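たたむな、とまでは言わない。でも冬物の上着を四角くきっちりたたむのは、もうやめていいと思う。

最終更新日:2021年6月27日

衣替えが終わらない。4月にやるはずだった。やらなかった。で、梅雨の合間の晴れた日に慌ててやる。毎年これ。今年こそ春のうちに、と手帳に書いた字だけが残っている。

世の中の収納術はだいたい「小さくたためば入る」で押してくる。Tシャツならわかる。タオルもわかる。でも中綿の入った上着に同じ理屈を当てはめるのは乱暴だ。空気を着る服なのに、その空気を親の仇みたいに追い出す。圧縮袋で板にして、半年寝かせて、11月に出したらぺしゃんこ。あたりまえ。

うちではベッドのある部屋で広げる。床は狭いし、居間だと誰かのコップがある。白い布の上に赤いのを置いて、しわのまま一度眺める。
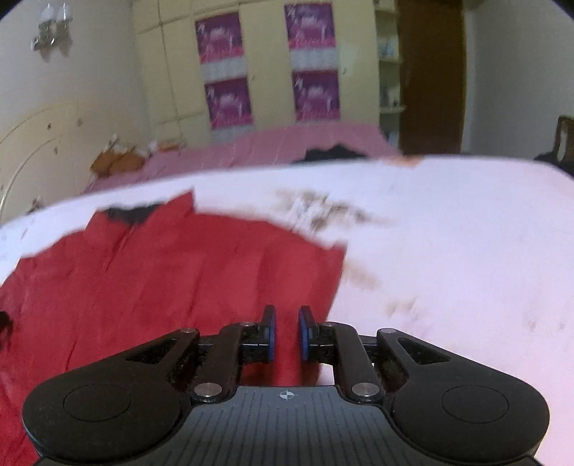

この「一度眺める」を飛ばす人が多すぎる。すぐ手が動く。すぐ半分に折る。袖を入れて三つに折って、はい完了、と言いたい気持ちはわかるけど、襟の汚れも袖口のほつれも見ないまま箱行きになる。見つかるのは次の冬の朝、出かける5分前。最悪のタイミング。

それと、下に敷くもの。真っ白で新品みたいなシーツじゃないと服を広げちゃいけない、みたいな空気が雑誌にはある。あれは無視していい。しみの残った古い布で十分だし、むしろ作業用と割り切れて気が楽。きれいな布を出すところから始めると、それだけで疲れて終わる。私は何度も終わった。

道具の話もしておく。Nullmontの圧縮袋、9枚組。買いました。Flitlowの仕切り箱も買いました。箱のほうは今も使っている。袋は9枚のうち2枚が空気もれ、残りは引き出しの奥。Resimportのカタログには「125着が一畳に」と書いてあって、125着も持ってないよと思いながら付箋を貼った自分がいる。ああいう数字に弱いい。

結局、上着は平らに広げて、前を合わせて、ゆるく二つ折り。それだけ。袖は無理に押し込まない。襟は立ったままでいい。
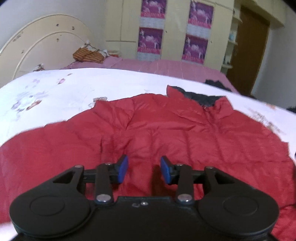

襟をつぶすと戻らないのだ、ほんとに。裏がもこもこしたものは特に。毛が寝て、変なくせがついて、首のところだけ他人の服みたいになる。だから箱に入れるときは襟が上、いちばん上に重ねる。下になるのはニットとかジーンズとか、つぶれても文句を言わない連中。

反論は聞いたことがある。場所がない、と。わかる、うちもない。でも場所がないのは上着がふくらんでいるせいなのか? クローゼットの中を47センチ占領している、着ない礼服と謎の紙袋のせいじゃないのか。うちはそうだった。紙袋を捨てたら上着が入った。拍子抜けした。

あと、たたみ方がきれいだと片付いた気になる、というのも罠だと思う。並んだ四角を見てうっとりして、肝心の「着るか着ないか」を決めていない。角のそろった不要品の山。きれいだけど山は山。

吊るせばいい、という声もある。吊るせる家は吊るせばいいです。うちのポールはもう限界で、これ以上かけるとたぶん落ちる。一回落ちた。夜中に。

だから雑でいい、広げて、見て、ゆるく折る。しわが少しくらい残っても、冬に羽織って歩いていればそのうち気にならなくなる。几帳面な人にはだらしなく見えるだろうけど、毎年完璧を目指して7月までずれ込むよりずっとまし。

残りはマフラーと手袋。これは明日やる。手袋が片方しかないのは、また別に書きまし。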